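December
By Rozália Kun

About us

Gál Cooking School, Munden. Upstairs from the old Mimard shoe store, door on the side street, buzzer is the second one down. The first buzzer is a dentist. Please don't press the dentist.

Rewriting this page fast because the old one still said we were "opening soon" and had a menu from a bakery on it. If something is missing call and ask.

What we do

Teach people to cook dinner. Regular dinner, on a regular stove, with what the grocery store has. Evening classes mostly, a daytime one on Wednesday, plus the long course twice a year. No diplomas. We did give out a certificate for a while but the printer went and people didn't ask for it.

Soups, stews, eggs, noodles, dumplings, cabbage in all the ways you can do cabbage. Bread in the cold months when the radiators are on, becuase the room is too drafty otherwise and dough just sits there. Some baking. Not cakes with fondant, we get calls about that every spring, sorry, no.

How it started

My grandmother's name was Gál, that's the name. She cooked in a factory canteen and never wrote anything down. I wrote some of it down, badly, at her table, on the backs of envelopes. Most of the first-year handouts are those envelopes typed up. If a recipe says "until it sounds right," that is her and I've left it in. Ask in class and I'll make you listen to onions.

Before the school I worked in the kitchen at the Prirkilel, the hotel by the lake, long since apartments. Breakfast shift, then lunch, then breakfast again. Learned to be quick there. Learned to burn my forearms too. Barnabás Balogh was on the fish station and complained about everything and was right maybe half the time. When I got the lease on the upstairs rooms he came to look at the ovens, said they were terrible, and started the next week. He still says they're terrible. They have been replaced since.

First class was in a room with no curtains and one working sink. People came anyway. Some of them still come, the Wednesday group has a few that I have told more than once they can cook now and can stop paying me.

Who teaches

Rozália Kun. Evening basics, dumplings, the long course, answers the phone when not covered in flour. 

Barnabás Balogh. Fish, knives, sauces, stocks. Also the sharpening night, bring your own knives wrapped in a towel, not loose in a bag. He'll be rude about them. He'd be rude about mine.

Guests from time to time. Names go on the board by the door when we know, usually late.

The long course

28 evenings, fall and again in late winter. Costs 900 for the whole thing, 100 of that when you sign up to hold the spot, the rest before the first evening. You can split it if you talk to me first. Food is included. Aprons are included but they're old, bring one if you care how it looks.

Goes in order so try not to skip the early ones. Knives and onions. Then stock. Then everything that comes out of stock, which takes a while. Eggs get their own evening and people always think that's too much, and then it's the one they write to me about. Fish with Barnabás. Dough, twice. Near the end each person cooks a dinner for the others, start to finish, own shopping, own timing. Some of those were very good. One was served at ten at night. We ate it.

Single classes

Come to one, come to lots. Doors at 6:30 p.m., we start at 7, we really do start at 7. If you're late, come in quietly and wash your hands and somebody will hand you a peeler.

You eat what you make. Bring a container, there are leftovers nearly always, and the drawer of lids here does not match anything.

Kids' classes are Saturday mornings when we run them. One adult has to stay in the building. There's coffee.

Allergies and so on

Tell us when you sign up, not at the stove. Flour is in the air here, so if you have celiac I'd say it isn't the place for you, and I'm sorry about that. Nuts we can plan around. Vegetarians fine for every class except the fish ones obviously. Vegan, call me, some weeks easy, some weeks you'd be eating cabbage and watching.

How we teach

Hands first, talking second. I demonstrate once, short, then you do it and I walk around. Wrong is ok. Burned is ok, we scrape it and taste it so you know what burned tastes like at each stage, which is useful. Lumpy sauce gets strained. Salt you can't take out so we go slow with the salt.

We don't use fancy gear much. A knife that's sharp, a board that doesn't slide, one heavy pan and one pot with a lid. A few students came in with lists of things they'd bought off the internet and it's fine, bring it, but you'll probaly go home having used a spoon.

Recipes are printed, one page, big type. If you need bigger type say so.

Getting here

Bus stops at the corner. Parking in Munden is what it is, try behind the church after six. Stairs only, one flight, steep, rail on the left. We asked the landlord about an elevator. Still asking.

Things we get asked

Gift cards: yes, paper ones, I write the name on by hand so spell it for me.
Team outings: yes, small ones, not in December, we're full.
Wine: bring a bottle if you like, for after the knives are put away.
Can I just watch: no, you'll get bored. Come peel something.
Refunds: up to the week before. After that I'll have bought the fish.

Phone is best. Email gets read in the evening after cleanup, so answers come late and short. Not being rude, just tired.

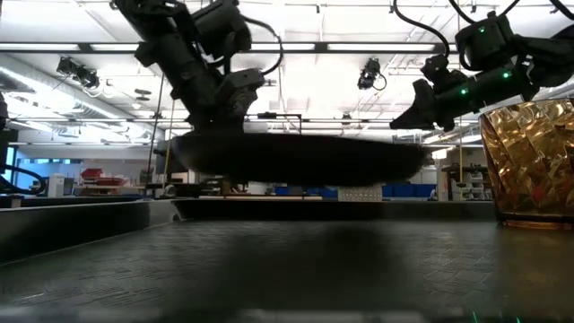

Page last updated: December

A dark frying pan over the table. Spring dates for the single classes go on the board first and then on the site, whenever I get to it. Long course sign-up opens after the holidays, call or come by on a Wednesday and press the second buzzer.

R.K.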